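The Mango Incident

My arm dropped another mango last night. I should say the Volitz arm, but I've had it on the dining table since July and we are past formalities.

The fault is a dull one. After almost 3000 cycles the Flindard driver decides the fingers are closed when they are open, so the arm lifts nothing, carries it with great care across the table and sets it down. Other times it decides the reverse and lets go on the way up. The log says "grasp OK" for both. I have read 700 lines of "grasp OK" and I no longer believe in the word OK.

I swapped the cable, which fixed it for two days. Then I re-zeroed the fingers, which fixed it for 2 hours. 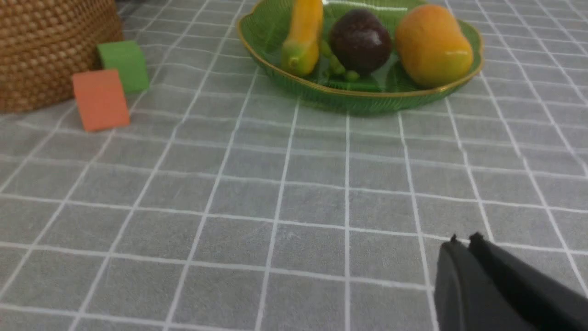 My current suspect is the position counter, which I think drifts a little with every close and never gets reset. A restart clears it — so does yanking the plug, a method I arrived at in a temper. The stop button stays next to my coffee until I've written a proper check, and the speed stays low enough for me to reach it.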